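Jul 28, 2024

Second leg done, 2-1 on the day and 4-2 on aggregate. Notes while they are fresh, mostly on the transfer side of things, with the match after.

The Naleck situation is unchanged on paper. They want the full fee for Dayana Usuga up front and we have offered it in two payments, half on registration and half in March. Evdokia spoke to their sporting director before kickoff and again at half time. The second conversation was shorter. Their position is that a left back with 2000 league minutes last season does not go out on installments. Our position is that she is in the last year of her contract and they will get nothing for her next summer. Both positions are correct, so it will come down to who has a bill to pay first.

The loan alternative is Sewwandi Pramanik from Dimitriou. Loan with an option, wages split, option price agreed but conditional on us staying up. I have watched seven of her games now, four of them in full. Positioning is good. She defends the back post earlier than most and does not get drawn inside when the winger comes short. Her crossing is poor from deep and acceptable from the byline. Left foot only. If we play a back three she is a problem, because she will not step out with the ball, and a back three is what the coach used for the last half hour today.

I would still take Usuga at the asking price over Pramanik on loan. Said so in the call. Evdokia wrote it down without comment.

Match. 4-4-2 to begin with, Cheung and the new forward up front, ball side midfielder pressing the center back and the far one tucking in. Worked for the first half hour. Pernisier then dropped their six between the center backs and we had two chasing three, with the midfield arriving late each time. Goal against came from exactly that: pass through the first line, turn, diagonal to the far side, cutback. The far side fullback was level with the penalty spot when she needed to be on the six yard line. Same goal as the friendly.

Tzu-hsuan equalized from the corner routine with the near post block. First time it has come off outside training. The delivery was a little lower than we drill it but the run was right, late and across the marker. Second goal was a mistake by their keeper and I will not learn much from it.

Switched to the three after an hour. Spacing between the outside center back and the wingback was roughly 15 yards too big at first and came down after the drinks break. Sfakianakis in the middle of the three was the best player on the field for that last spell. Won her headers, and more to the point she stopped passing square. There is talk of Nosska asking about her. Anastasia has two years left and no release clause, so they can ask. 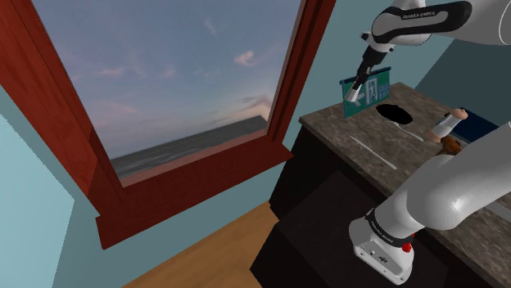
Image credit: Pernisier media page

Training load for the week: one recovery session, one tactical, one at full intensity, then the usual short one before the game. The physio wants Cheung out of the full intensity session with the hamstring. Agreed. She has played every minute since preseason began and the sprint numbers dropped off in the final quarter of an hour today, more than they did in the first leg.

Draw for the next round gives us Nosska away first. Grass there is long and they do not water it, so the ball will hold up. That argues for the direct version, Cheung on the shoulder and the wingbacks high - which argues again for a left sided player who can cross from deep, and so for Usuga. Sent Evdokia one line to that effect on the bus. Reply was "I know."

Clips to cut before the meeting: their six dropping in, all instances. Our far side fullback on the goal against, plus the same picture from the friendly next to it. The corner, both angles. Sfakianakis stepping past the first presser, three or four good ones in the last half hour. Leave the keeper mistake out.

Still to do. Call Dimitriou back on the wage split, they have moved a little and want 60 percent covered instead of 70. Ask whether the option can be moved to the end of the window. Check the registration deadline for the next round, as a player signed after it sits out both legs and then half the argument for hurrying goes away. Find out who at Nosska made the inquiry, if anyone did.

Bus got in late. Laptop charger is still in the dressing room.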